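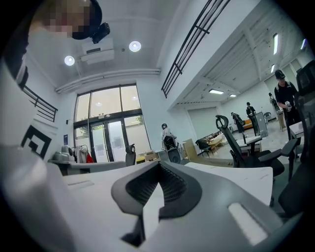

Ceiling lights, open-plan interior.

Prammont Branch Ledger Migration
Progress report to the program office
Thursday, August 19, 2021

1. Status

The project is on schedule for data conversion and three weeks behind on reconciliation. Spending is within the approved budget. No change to the December cutover is requested in this report, but section 5 sets out the condition under which one would be.

2. Work completed in the period

The savings and term deposit ledgers at the Prammont branches have been converted to the Berkesar format and loaded into the test system. Interest accrual was run for a full quarter against both the old and new ledgers. Of the accounts in the sample, 549 showed a difference in accrued interest. Nearly all of these came from one source: the old system rounds at the end of each day and Berkesar rounds at posting. The rounding rule has been set to match the old system for existing term deposits, as their terms require. New deposits opened after cutover will follow the Berkesar rule.

The standing order file has been rebuilt. The old file held the payment day and the payment reference in a single field, and the reference was cut short when it ran past the field limit. A separate field is now used for each. Orders with a shortened reference have been flagged so that branches can ask the customer for the full text at the next contact.

Interface testing with the Tralham payments gateway was finished for outgoing transfers. Incoming transfers and returns are still open.

3. Reconciliation

Reconciliation of dormant accounts is the main cause of the delay. There were 86 accounts with no matching customer record in the central file. Of these, 24 have been resolved from paper signature cards held at the branches. The rest are older accounts, opened before 2000, and the cards were moved to off-site storage when the branch network was reduced. A retrieval request has been placed. The storage provider works in batches and has not given a date for the second batch.

Until the cards are received, these accounts will be held in a suspense group. They will earn interest as normal and will not be charged fees.

4. Controls

Hauksdóttir has completed its first review of the conversion scripts and raised two findings. The first concerned access: the same login could both edit and approve a script. This has been closed by splitting the role. The second asks for a signed record of each test load, including loads that failed. A log template is in use from this month - earlier loads will be written up from system records.

5. Risks

If the second batch of cards has not arrived by the end of the next reporting period, we will ask for the dormant accounts to be moved to a separate cutover. The live accounts would not be affected.

The returns test depends on a test window at Tralham. One window was missed in this period when the certificate on our side expired. The certificate has been renewed and a new window requested.

6. Next period

Finish incoming transfer and returns testing. Load the small business loan ledger. Issue the draft branch cutover guide for comment. Submit the remaining load records to Hauksdóttir.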